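Dreddale Street Circus Weekend: progress report to the Lusness Fund
26 August 2025

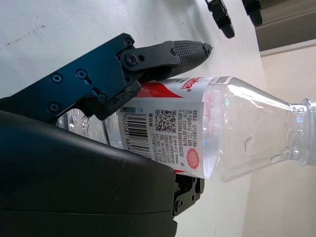

We promised you 17 shows over the July weekend and delivered all but one, the stilt parade having met a low bridge that was on everybody's map. Attendance came to 1,058, counted by a steward with a clicker and a generous nature.

The Jumano acrobats filled the market square twice. Quispe, our fire act, performed without fire on the first evening while the council looked for the licence it had issued us. He did it with ribbons — the children preferred it, and he has not forgiven them.

The 4 school workshops reached 110 pupils, most of whom can now spin a plate. Plate replacement is slightly over budget.

Still to do: pay the band, return the borrowed crash mats and send you final accounts. We would like to discuss the second instalment before the band does.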